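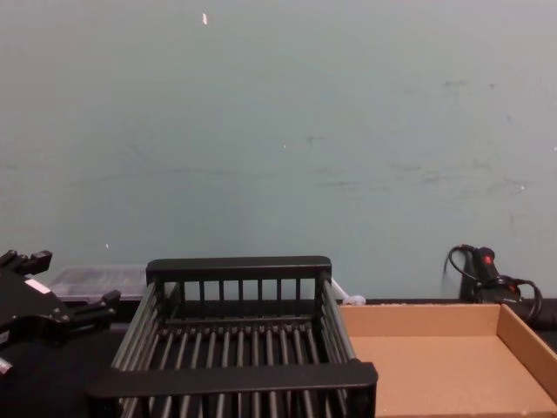
Raler: two arms, one bench, put the tape away
Project report, shared workshop at Plarnach
Carolina Coelho and Houshang Naseri

What we wanted

A bench that clears itself. Or a small part of one. The shared bench at Plarnach is always full of tape rolls and cable ties and whatever people were using last, and we had two arms bolted down with not much to do. So the job we set: pick up a roll of tape from the cloth, put it in the cardboard tray or in the dish rack, let go, back off. No person touching anything in between.

We wrote in the proposal that it would also sort by type. It doesn't. See the end.

Setup

Two arms facing in from the sides, parallel grippers on both. Small camera at each wrist, another higher up that looks over the whole table. Control runs in Elus, which is the framework the workshop already had installed, and the gripper motors are on Choi boards. We didn't pick the Choi boards, they were in the drawer. They get unhappy if you send commands too fast, more on that below.

Table has a black cloth on it. First version was bare tabletop and the rolls slid away whenever a finger touched them slightly off center. Cloth fixed most of that. It also made the dark rolls much harder to see, so we traded one problem for another one.

Rack and tray stand side by side at the back, close to the wall. We tried them further forward, then the arms had to fold up too much to get over the front edge and the elbow kept hitting its limit.

How a pick works

Wrist camera finds a ring. Gripper comes in over it, fingers nearly shut, go down into the hole, open until they push on the inside of the core. Lift. That's the inside grip. For thin rolls we use the outside grip instead: one finger in the hole, one outside, close on the band.

The inside grip was Houshang's idea and it's better in nearly every way. You don't need to know how wide the roll is. You don't need clear space next to it. If you're a bit off center the opening fingers drag the roll to where it should be.

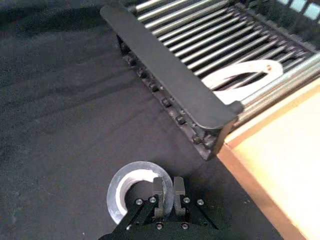

The bad part is depth. If the fingers go too deep they press into the cloth and then when they open they take the cloth with them, and everything else on the table shifts along. Too shallow and the roll tips off during the lift. We ended up going down until the motor current rises, then backing up a tiny bit before opening. Not elegant. Works on the cloth, probably wouldnt on a hard surface.

Thing we lost a whole afternoon on: the Choi board reports the finger position late. So Elus thinks the fingers are still moving, waits, times out, opens again. From outside it looks like the gripper is chewing. Fix was one line, slow down the polling. Finding the line was the afternoon.

Teaching it where things are

We did not use any markers. Carolina wanted to, Houshang thought it was cheating, we argued about it and in the end there was no printer paper anyway. So position comes from the high camera (rough) and then the wrist camera (fine). Rough is good enough to get the ring somewhere in the wrist view.

Calibration between the cameras drifts. Someone leans on the bench and it's gone. We now run a short check before each session: touch the corner of the rack with the left finger, touch the corner of the tray with the right finger, compare to what the camera said. If it's off by more than a finger width, redo the lot. Takes long but less long than debugging a run that was wrong from the start.

Left arm does the rack side, right arm does the tray side. They're not allowed in the middle at the same time. There is no real collision avoidance, just a flag in Elus that says who has the middle. If one arm crashes while holding the flag the other one waits forever. Known bug. We restart.
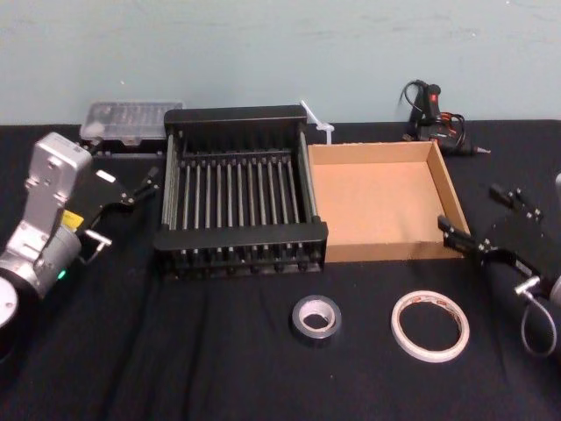 Page last changed: Wednesday, by Houshang (results corrected, typos not)

Results

Over 200 tries all together if you count the ones by hand with the joystick, and those taught us the most but we didn't write them down properly. The only set we ran clean, same code start to finish, nobody touching the bench, was 18 tries. 14 of them ended with the roll where it should be and the gripper clear.

The failures from that set, from the log:

- roll tipped on the tray wall. Got lifted fine, not lifted high enough, hit the rim, fell outside.
- same again, other arm waiting for the flag afterwards so we had to restart
- wrist camera saw a ring that was a shadow in the cloth. Gripper went down on nothing, very confident.
- roll stuck to the finger on release

The sticky one happened a lot in the joystick tries too. Some tape has glue coming out on the side of the roll. We wiped the fingers and it came back after a few picks. Now the release does a small wiggle, open, left, right, up. Helps. Doesn't cure it.

Tray or rack?

Tray is much easier. Flat floor, low walls, you can drop from a bit above and nothing goes wrong. The rack is rods with gaps, so a roll put down flat is ok but if it lands on its edge it can settle between rods at an angle and then the gripper can't back out straight. We also wanted rolls standing up in the rack like plates. Tried it by hand for a while with the joystick, gave up. Needs a wrist turn that the left arm can't do that close to the wall.

The tray is just a cut down cardboard box and the rim is getting chewed up. A proper bin would be heavier and stay put, but when we get the height wrong we'd like the thing that gives way to be the cardboard and not the finger.

Stuff we'd change

Lighting. Reflections off the metal rods confuse the ring finder, it likes any bright curve. We put in a mask so it ignores the rack area completely, which means it can't check if a roll is already in there. Want to do this properly with a depth camera or at least a second view.

Cable routing on the right arm. The loop hangs under the gripper and gets near the table when the arm reaches low. It hasn't snagged in a run yet but it's going to. Clip or sleeve, next session.

Finger pads. Flat pads are fine for outside grip and only ok for inside grip, a slightly curved one would sit better against the core. Carolina has a drawing, not printed yet.

Clear the back of the bench. Everyone in the workshop puts things along the wall, and the high camera has to be told about each one or it makes up rings out of cords. 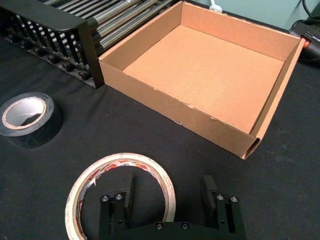 Sorting by type (not done)

The plan was masking tape in the tray, everything else in the rack. We can tell wide rolls from narrow ones by the size of the ring and that's it. Color from the wrist camera changes too much with where the gripper's own shadow falls. We collected pictures for a small classifer but labelled them in a hurry and about half the labels were wrong, so training on them was pointless. Needs someone patient.

Running it yourself

Code is on the workshop machine under raler. Power the arms first, then the Choi boards, then start Elus. Other order and the grippers close hard on startup. Keep your hands out until both arms have gone home.

Run check_corners. If it passes, run bench_loop. Stop is the big button, not ctrl-c, ctrl-c leaves the arms holding wherever they were.

If the left arm just sits there: flag bug, restart Elus.
If the gripper opens and shuts over and over: somebody put the polling back up. It's in the config, grip_poll, leave it low.
If it grabs cloth: depth offset. Change it a little at a time, and redo the corners after you pull the cloth flat.

Who did what

Houshang: grip, Choi board fixes, most of the joystick hours. Carolina: cameras, calibration, the flag (sorry), this report apart from the results. Thanks to everybody at Plarnach who worked at the other bench while ours was taken up.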